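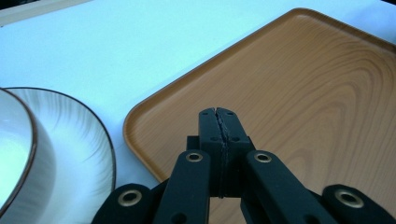

Why do we keep the bowl on its own plate and not straight on the tray? The foot of the bowl slides on a smooth tray when you carry it, and the plate holds it better.

July, workshop notes, table setting

Tray with the wood-effect rings stays for the Neltwood set. Rui measured the inside again, 300 mm on the short side, so plate and one cup fit – not two cups. The brown edge on the bowl and the plate goes well with the colour of the tray, I would not change it.

Sofia asks for 12 more plates with the grey brush lines. I wrote to Pacheco, no answer yet. Grey must be the same as before, please check against our old plate when they arrive.

To do: felt dots under the tray, 20 mm.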